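Learning to bake bread at 67

My daughter Loubna has been on at me for years to write things down, so I am finally doing as I'm told. She says I tell the same stories at every family dinner and I may as well tell them to strangers for a change (cheeky, but fair).

So, bread. I took it up last August, at 67, having never baked a loaf in my life. My mother made hers every morning and I suppose I thought I'd pick it up one day by standing near enough to the table. Then we moved to Orkthorpe, the bakery on the corner shut, and the only thing left within walking distance was the sliced stuff in a bag, and I thought, right, that's it, I'm buying flour.

The first loaf was a brick. The second was a brick with a hole in it! My neighbour Driss Bouazza came round and ate two slices with a great deal of butter, bless him, and then asked very gently whether I had let it rise. I had given it 30 minutes on a cold windowsill. I know better now, and in winter it goes in the airing cupboard overnight with a tea towel over the bowl, next to the good pillowcases.

What I love most is the kneading. I put the radio on and work away at it for the length of a play, or at least until my wrists complain, and whatever I was fretting over when I started has usually gone off somewhere by the end. Karim Filali at the allotments swears by leaving the dough alone and folding it now and then, and his loaves are lovely – better than mine, if I'm truthful – but I'd miss the thumping.

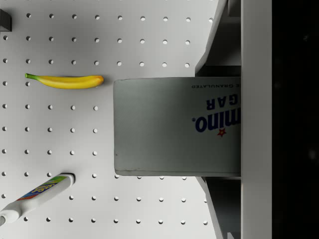 Hortensia Bedoya
Home baker and occasional gardener

Anyway, the banana bread. I know it's a cake really, and Driss and I have had words on the subject, but it goes in a loaf tin and I slice it like bread, so it counts in my house. I use whatever has gone too soft for the fruit bowl, mash it with a fork, and leave a few lumps in. My tin is an old one of my mother's with a dent in the corner, and in that tin it takes 40 minutes in my oven, then a bit longer if the knife comes out sticky. Walnuts if there are any. Loubna puts chocolate in hers, and the children much prefer it, which I try not to mind.

Last week I made two and carried one down to Anas Gaber, who mended our gate and wouldn't take a penny for it. He sent the plate back with six eggs on it, so of course now I owe him something again. I'm thinking of a plaited loaf with sesame seeds on top, if I can get the hang of the plaiting. My practice one came undone at one end and looked like an old slipper, but it toasted beautifully and we finished it by teatime.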